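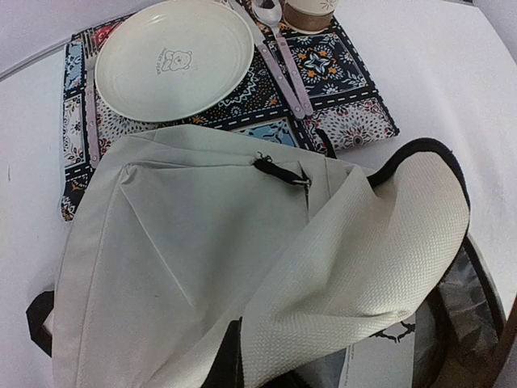

Subbarao Iyer wrote in to ask whether a cloth placemat is worth the trouble when lunch is going to be eaten on a park bench anyway. I say yes, every time, and I hope this page will win him over!

A placemat gives you a clean spot to eat on, and it weighs next to nothing. I learned this on our picnics at Indurham, where the benches are (how shall I put it) well loved by the pigeons. So let's set a place at home first, and then pack it into a cloth bag.

Step 1. Lay the mat on a table and put out everything one person needs: a plate, a fork, a knife, a spoon and a cup. If you like soup, add a bowl.
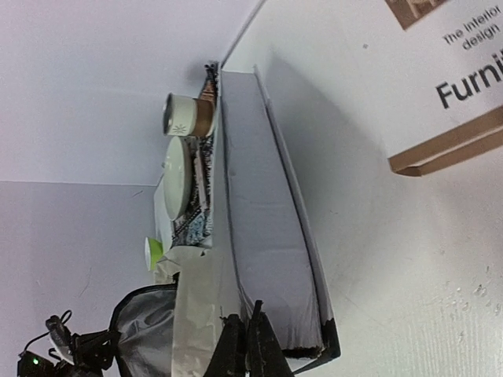
I always do this the evening before, with the kettle on, and I look the whole lot over for anything that needs a wash. It's a pleasant little job, and you'll be glad of it in the morning.

Step 2. Spread the bag out next to the mat and smooth it with your hands. Find the opening and feel along the bottom for old crumbs, which do love to hide down there.
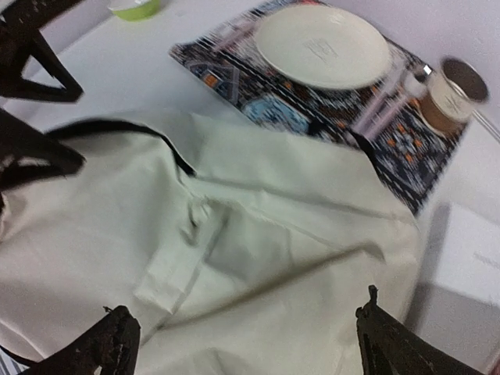

Step 3. Slide the plate in first, flat against one side. Roll the fork, knife and spoon up in a napkin and tuck them in beside it, then put the cup on top where it won't get squashed.
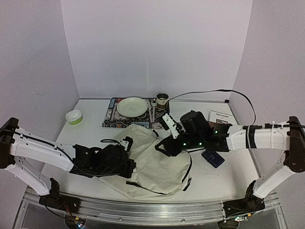
Step 4. Fold the mat in half, then in half again, and lay it over everything. It comes out first when you get to your bench.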